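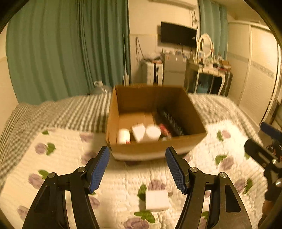 4.2 What the meters told us about small loads

When I started this part of the study I figured the big stuff would keep me busy - water heaters, window units, the well pump at the Pereyra place. Those were easy. You see a pump come on in the data and you know it's a pump. What ate up my spring was everything under 29 watts, the chargers and clocks and night lights that people plug in and forget. We asked each household to go room by room with us, and bedrooms took by far the longest. A bed like the one in Figure 3, with its purple roses and green leaves on a white quilted spread, tells you very little about the power strip that may be behind the headboard, so we learned to ask about outlets before we asked about appliances.

Figure 3. Bedspread with a small white block lying on it, between two blue finger pads.

We ended up with 14 homes in Bovwood, all on the same feeder and all with rooftop panels put in under the Dradimeo program. Rodrigo Robles did the wiring checks and I did most of the talking. Each home got a Pestus logger on the main panel, set to save a reading every minute, and we left it there from April until the school year ended. I threw out 701 readings where the logger clock had jumped (a known headache with the older units, and I should have updated them first). I kept everything else, even the odd stretch in one house where the evening load doubled. The owner had been running a kiln and was happy to tell us all about it!

The overnight base load is the number I'd look at first. Between two and four in the morning the typical home was drawing around 200 watts, refrigerator included, with no help from the panels. Heledd Mathias had guessed lower in our planning notes, and so had I. Homes with a second refrigerator sat well above the rest, and I treat them separately in Section 4.3 - mixing them in made the plots very hard to read. I also left battery storage out of this section, as only one household had it and the battery was offline for most of our visit.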